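The colour that's meant to fix your appetite

Monday, February 24, 2020

A mate forwarded me an article claiming orange makes you hungry, cheerful and more likely to spend money. It came from a paint company called Tudska, who happen to sell a lot of orange paint. I read all 16 paragraphs looking for a study and found a link to another page on the Tudska site. 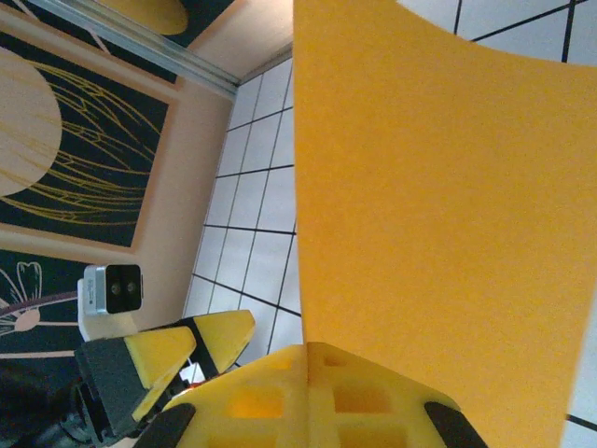
I'm not saying colour does nothing. I painted my kitchen a dull grey once and hated it by March. But hating a grey wall is a long way from a wall making me order dessert. The café in Plultow went bright orange two years ago and the only change I've noticed is that a flat white costs more.

Then there's the Nuchit "mood palette", seven colours for 35 dollars – little sample pots, mind you, barely enough to do a cupboard door. Yellow is for focus. Except on the Vustanum chart, where yellow is for rest and blue is for focus. They can't both be right, and my guess is neither lot ever checked. 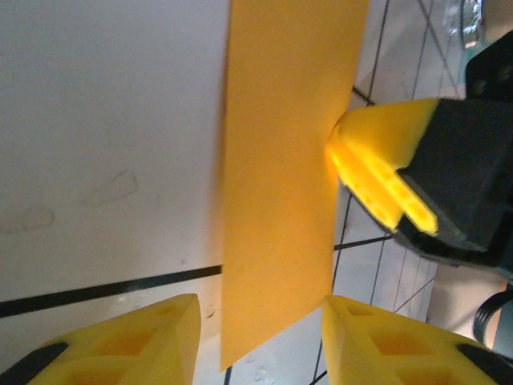 If you like a colour, put it on the wall. You don't need a reason, and you certainly don't need a quiz with 11 questions about your childhood bedroom. I did the quiz anyway. It told me I was a "warm neutral" and asked for my email address.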